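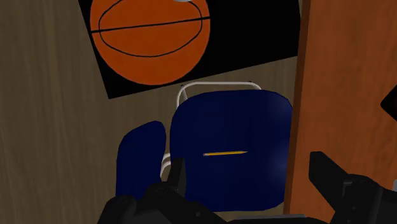

Margit Berge has been responsible for the Floltis arm at the Navaratnam laboratory since it was installed, and most of her working week is spent keeping the machine and its simulated copy in agreement. Every change to the gripper is entered in the simulation before it is made on the bench. The standard check uses a furnished room and a small object to pick up, in the present case a thin yellow pencil lying across the navy blue seat of a chair, with both gripper fingers in view at the lower edge. "A pencil is a demanding object," Ms. Berge said. "If the finger length is entered wrong by a millimeter or two, a large box will forgive you. A pencil on a cushion will not."

Ms. Berge spoke with the newsletter on 27 Oct 2026, during the arm's scheduled service. She was joined by Dinesh Mathew, the technician who carries out the mechanical work.

The service interval is 500 operating hours. Mr. Mathew explained that the fingers are removed first, cleaned with a dry cloth, and checked for wear at the tips. The mounting screws are replaced each time. "We used to put the old ones back," he said. "Then one worked itself out during a night run, and we spent the next morning looking for it under the bench." The arm had logged 2,441 hours when he began work.

Once the fingers are back on, the wrist camera is calibrated again. The laboratory takes 20 views of a printed target and compares the result with the values held in Ciresen, the program in which the simulated room is built. Ms. Berge reviews the difference herself and signs the record.

Asked what most often goes wrong, she named the camera bracket. It is a light part, and people tend to take hold of it when they lean over the arm. "It moves very little, and the picture still looks right to the eye," she said. "The grasp lands beside the object, and a new operator will usually blame the software."

Mr. Mathew had a different answer. In his view the cable that runs along the forearm causes more lost time than any other part. He now leaves a longer loop at the elbow and writes the date of each replacement on a tag. The present cable was fitted in December.

The two do not agree on how closely the simulated room should follow the real one. Mr. Mathew would prefer a bare table. Ms. Berge wants furniture kept in the scene, including a tall cabinet close beside the chair. "The arm will have to work next to things," she said. "I would like to see a collision there first, where it costs us a restart."

The arm was due back in use the following morning, after a final check of the emergency stop. Requests for bench time should be sent to Ms. Berge.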